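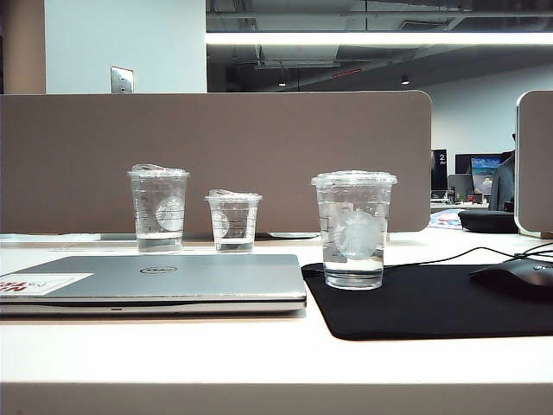

Notebook entry, July 11, 2025
Project Sirov, cup and lid handling, desk trials
Entered by: Kinga Sárközi. Read by: Benedek Szekeres, Lilla Medve.

Purpose of entry. To record the current state of the desk set, the changes in staff duties agreed with Nimemine, and the points left open from the March review.

Desk set. Three clear plastic cups in different sizes, each with water in it and a clear lid. The large cup stands on the mouse pad and has the flat lid. The medium and small cups stand farther back and have the crumpled lids. The laptop remains closed on the left side of the desk. The set is to be kept on an ordinary office desk, with the mouse and cable left where they are. The refreshment points at Nimemine are shared with working desks, and a cleared bench gave results in March that did not carry over.

Lids. The domed lid on the medium cup sits unevenly on the rim. Under the present Velelen rules a lid in this condition is to be passed to a person. Ms. Medve has asked whether the rule should apply to any wrinkled lid or only to one that is visibly off the rim. At the refreshment points wrinkled lids are common, and a strict reading would send most of the small cups back to the attendants. No decision has been made.

Staff duties. Fourteen attendants are covered by the agreement. Until now each attendant has filled, lidded and carried the cups for one section of the floor. Under the new arrangement the cell will place lids and move closed cups to the collection shelf. The attendants will fill, check and hand over. Viktória Halász, speaking for the attendants, raised two matters at the meeting.

The first is pace. The planning figure is 2,000 cups per week, and the attendants were previously free to work ahead before the midday period and slow down after it. A cell that runs at a constant rate removes that choice. It was agreed that the attendants will start and stop the cell themselves, and that no supervisor will set the rate remotely.

The second is responsibility for spills. At present the person who closes the lid answers for it.
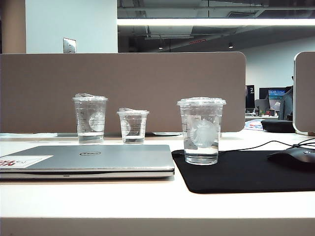 Once the lid is closed by the cell, the attendant is still the person standing in front of the customer, and Ms. Halász stated that several of her colleagues had already been blamed for leaks they had no part in. The draft wording now reads: "A lid placed by the cell is the responsibility of the cell operator of record until it has been checked by hand." Magdolna Takács is to confirm with Gál whether "operator of record" has a meaning in the existing contracts. If it does, another term will be needed.

Record keeping. The trial log stands at 152 entries. Fill level is still written in as low, half or high, which is too coarse for the large cup. Mr. Szekeres proposes using the printed lines on the side of the cup where they are legible — they are faint, and he will check them under the ceiling light before the form is changed.

Training. Two half-day sessions per attendant, held during paid hours. Ms. Halász requests that the first session include stopping the cell with a cup in hand. Agreed.

Open:
Wrinkled lid rule (Medve)
Contract term, reply from Gál (Takács)
Fill level column on the log form (Szekeres)
Section rota after the change — no owner yet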